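Speaker notes: Writing a lost property policy people will follow
Qistina Wuisan, Sutanto Library Services
Slot: 40 minutes including questions. Start at 2:00.

Opening

Say hello, say where I work. Sutanto runs the front desks for a group of public libraries and two swimming pools. I have looked after lost property for both.

Ask the room: who has a cupboard at work that is hard to close? Wait for hands.

The talk covers what we kept, how long we kept it, and the one-page policy we use now. It does not cover found cash over the legal limit. That depends on your state, so ask your own lawyer. Say this early or it will take up all the questions.

Where we started

Last February we emptied every lost property store in the group. There were 881 items. Of those, 206 had a label of any kind, and many of the labels said only a day of the week. One said "Sunday, man."

Pause here, people usually laugh.

The stores were in closets, under desks and in the staff kitchen. Each desk had its own rule. At the Kotusau branch they kept everything for a year. At the pool, towels went after a week and goggles stayed forever. A person who lost a scarf might be told to call three numbers.

Staff time was the real cost. A phone call about a lost item took a long time because someone had to walk to the store, dig through it, and walk back. Often they did it twice, once for the call and once when the person came in.

The policy on one page

Hand out the page now. Give people a minute to read it before talking.

1. Label at the moment of finding. Date, place found, initials of whoever picked it up. If the item is wet, put the label on the bag. We use a pad of tear-off tags on a string at each desk. The tags are printed by Zotach and they come in packs of 100, but any tag will do.

2. Sort by type, then by month. We tried sorting by date only and it was slow. People calling in know what they lost. They are often wrong about when. Clothing, bottles and lunch boxes, books and papers, and electronics each get a separate place.

3. Lock up the valuables. Phones, wallets, keys, jewelry, medicine. These go in the safe and get written in the book, with two sets of initials. Do not read through a phone or a wallet any further than you need to find a name.

4. Use open containers for the rest. Deep boxes with lids were our worst choice – the bottom layer never got looked at. Pick something wide enough that you can see most of what is in it from standing height.
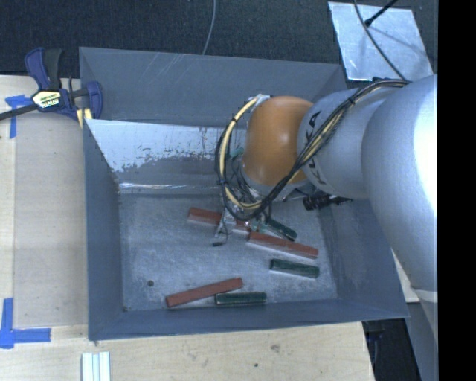
5. Set one end date. Ours is the last working day of the month after the item came in. An umbrella found in early March goes at the end of April. It is easy to say over the phone, and staff can work it out without a chart.

6. Decide where things go before the end date arrives. Clothing goes to the Celer thrift store, which collects from the back door. Eyeglasses go in the optician's drop box. Water bottles are recycled. Keys are cut up. House keys should never be given away, even on a nice keyring.

Expect a question about library books from other systems. Answer: mail them back, it is cheaper than storing them.

Getting staff to use it

We announced it by email first and almost no desks changed. What worked better was a short visit to each desk at shift change. I brought the tags, we cleared the old pile together, and I left the page taped inside the closet door.

Mention the swimming pool. The team there wanted a shorter limit for anything damp, and they were right. We added a line: wet items are dried the same day or thrown out after 48 hours. If your site has a good reason for a different rule, write it on the page. An unwritten exception turns into the old system in a few weeks.

Money

Short section, skip if running late. We spent $700 on tags, containers and a second-hand safe. The safe was most of it. No software. I looked at two online systems and both were made for airports.

Things I would change

I would start the phone script sooner. For months each desk asked different questions. Now they ask what it is, what color, and where you think you left it. Let the caller describe the item before you describe anything back.

I would also put up a sign for the public with the end date on it. We did this late, and calls about old items dropped once it was up.

Questions

Leave ten minutes. If it is quiet, ask what the strangest item in their store is. Ours was a framed wedding photo, claimed after 11 days by the groom's mother.

Spare copies of the page are on the table by the door. Collect the sample tags at the end – they are needed at Kotusau tomorrow.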